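Simulation round-up: grippers and controllers in the fridge test

The February runs of the fridge test are finished and the results are now on the shared drive, in the folder marked Skuralano. We ran 3,000 episodes, of which 2,752 completed without a fault in the simulator. The remainder were stopped by the collision check and have been kept in a separate file for anyone who wants to look at them.

The aim was to compare two grippers on the same arm before we spend money on hardware. The first is the Cidoden parallel gripper, modelled with its standard short fingers. The second is the Danditow, which has a longer reach but a slower close. Both were driven by the Ingvarsson controller at its default settings, and then again with the speed limit lowered.

We chose a fridge because it is awkward. The arm has to come in from the front, keep clear of the open door and work in the gap between one glass shelf and the next.
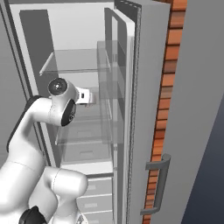 Most of the stopped episodes involved the wrist and not the fingers. With the speed limit at its default, the controller tended to swing the elbow wide on the way in, and the wrist housing then met the front edge of a shelf. Lowering the limit helped with both grippers, at the cost of longer episodes. We also tried moving the arm's base further from the cabinet. This gave the elbow more room but made the back of the shelves hard to reach, so we have gone back to the original base position.

Notes by test item

1. Cake slice. The slice sits near the centre of the middle glass shelf, with a strawberry on top. It is the softest object in the set, and the grip force has to be turned well down. The Cidoden was the better of the two for this item. The Danditow closed evenly enough, but small errors in the approach angle mattered more with the longer reach. Shelf contact is logged separately from object contact, so please check both columns before quoting a figure.
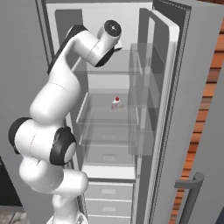
2. Small item with red cap. White, and much smaller than the cake. From the side view the arm's own links can take up a good deal of the picture, and the detector lost the item more often than it did from the front. Results improved when we used both views together. The Danditow did better on this one, mainly on approaches from above. We would like to repeat the item with the door at a different angle before drawing anything firm from it. 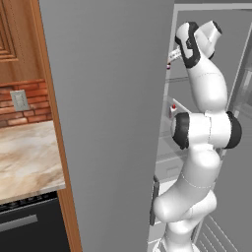 Changes to the set-up

The glass shelves now have their own contact settings. In the earlier version they shared a material with the drawers, which made light touches hard to pick out in the log. Anyone with a local copy of the kitchen model should replace it with version 14. Older copies will still load, but their contact figures cannot be compared with the new ones.

The Ingvarsson settings file has been split in 2, one part for speed and one for force. Please do not edit the force part on the shared drive. Make a copy under your own name and say in the run notes which copy you used.

Next runs will use the same fridge and the lower speed limit. Requests for other objects can be added to the list in the Skuralano folder.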